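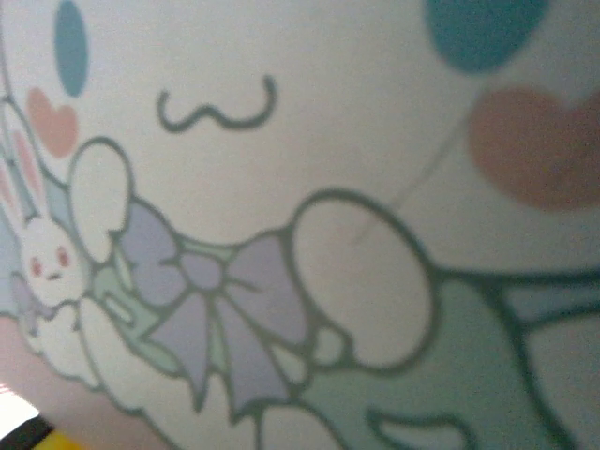

4. Putting the duvet cover on and washing it for the first time

Right, so by now you've got everything out of the bag, you've checked the size label against your duvet and you've kept the little packet of spare poppers somewhere sensible (mine live in an egg cup). This section covers getting the Revora cover washed, dried and on the bed. I've done this more times than I'd like, with single beds, bunk beds and one cot bed that was a funny size, so I've put in the bits I wish I'd had written down the first time.

4.1 Before the first wash

1. Turn the cover inside out. The print sits on the surface of the cloth and rubs against everything else in the drum, so do this every time, first wash included.

2. Do up all the poppers. If you leave them open, the pillowcase will crawl inside the cover and come out as a damp ball. Socks do the same.

3. Run your hand along the inside seams and snip off any long threads. Don't pull them! I pulled one on my very first set and opened up a gap as long as my finger.

4. Wash the set by itself, or with other pale things. No towels - they shed fluff and it sticks to the printed side for weeks.

Note: the cloth will shrink a little in the first wash. The size on the label allows for this, so if it looks too big out of the packet, hold your nerve.

4.2 Washing

5. Choose a cool cycle, 30 degrees, with a gentle spin. I use ordinary liquid, half of what the bottle says, and skip the softener altogether.

6. For marks (milk, felt tip, the usual), dab on a drop of washing-up liquid and leave it for 17 minutes before it goes in. Why 17? That's how long my kettle and a cup of tea take, and it's worked so far.

7. Take it out as soon as the machine stops and give it a really good shake. You'll save yourself most of the ironing.

Caution: no bleach, and none of those stain sticks with bleach in them either. Check the small print on the back, as a few of them hide it in there.

4.3 Drying and ironing

8. Line dry if you can, still inside out, pegged along the bottom hem. In June mine is dry by lunchtime. In winter I hang it over the door overnight and it's fine by breakfast.

9. If you must tumble it, use low heat and take it out while it's still slightly damp.

10. Iron on the inside only, on a warm setting. If you need to do the front, put a clean tea towel over the print first.

Caution: a hot iron straight on the print will leave a shiny patch, and I've never found a way of getting rid of one.

4.4 Getting the cover onto the duvet

My friend Ilgın Demirtaş taught me this way and I've never gone back to climbing inside the thing like a ghost.

11. Lay the cover flat on the mattress, inside out, with the popper end at the foot of the bed.

12. Put the duvet on top and line up the corners. There are small loops inside the top corners of the cover. Tie these to the duvet if yours has tabs, and if it hasn't, a loose stitch will do.

13. Start at the head end and roll the cover and duvet together towards you, like a big Swiss roll. Keep it fairly tight.

14. When you reach the foot, turn the opening of the cover back over each end of the roll, then over the middle.

15. Fasten the three middle poppers, then unroll it all back up the bed. Do up the rest and give it a shake.

Note: if the duvet has bunched up down one side, you rolled it at a slant. Pinch the two top corners from the outside, lift, and shake hard. It nearly always drops into place.

4.5 Storing the spare set

16. Fold the cover, the sheet and one pillowcase together and tuck the lot inside the second pillowcase. You can then grab a whole set in the dark at three in the morning, when you'll need it most (ask any parent).

17. Keep it somewhere dry and away from a sunny window. Mine sits on a shelf on the landing and the colours have held up nicely, apart from one fold that was facing the skylight.

If a popper comes away, go to section 5, where I've written out how to fit a new one with the little tool and a hammer. You'll need a hard floor for that and ten minutes or so without anybody jumping on the bed.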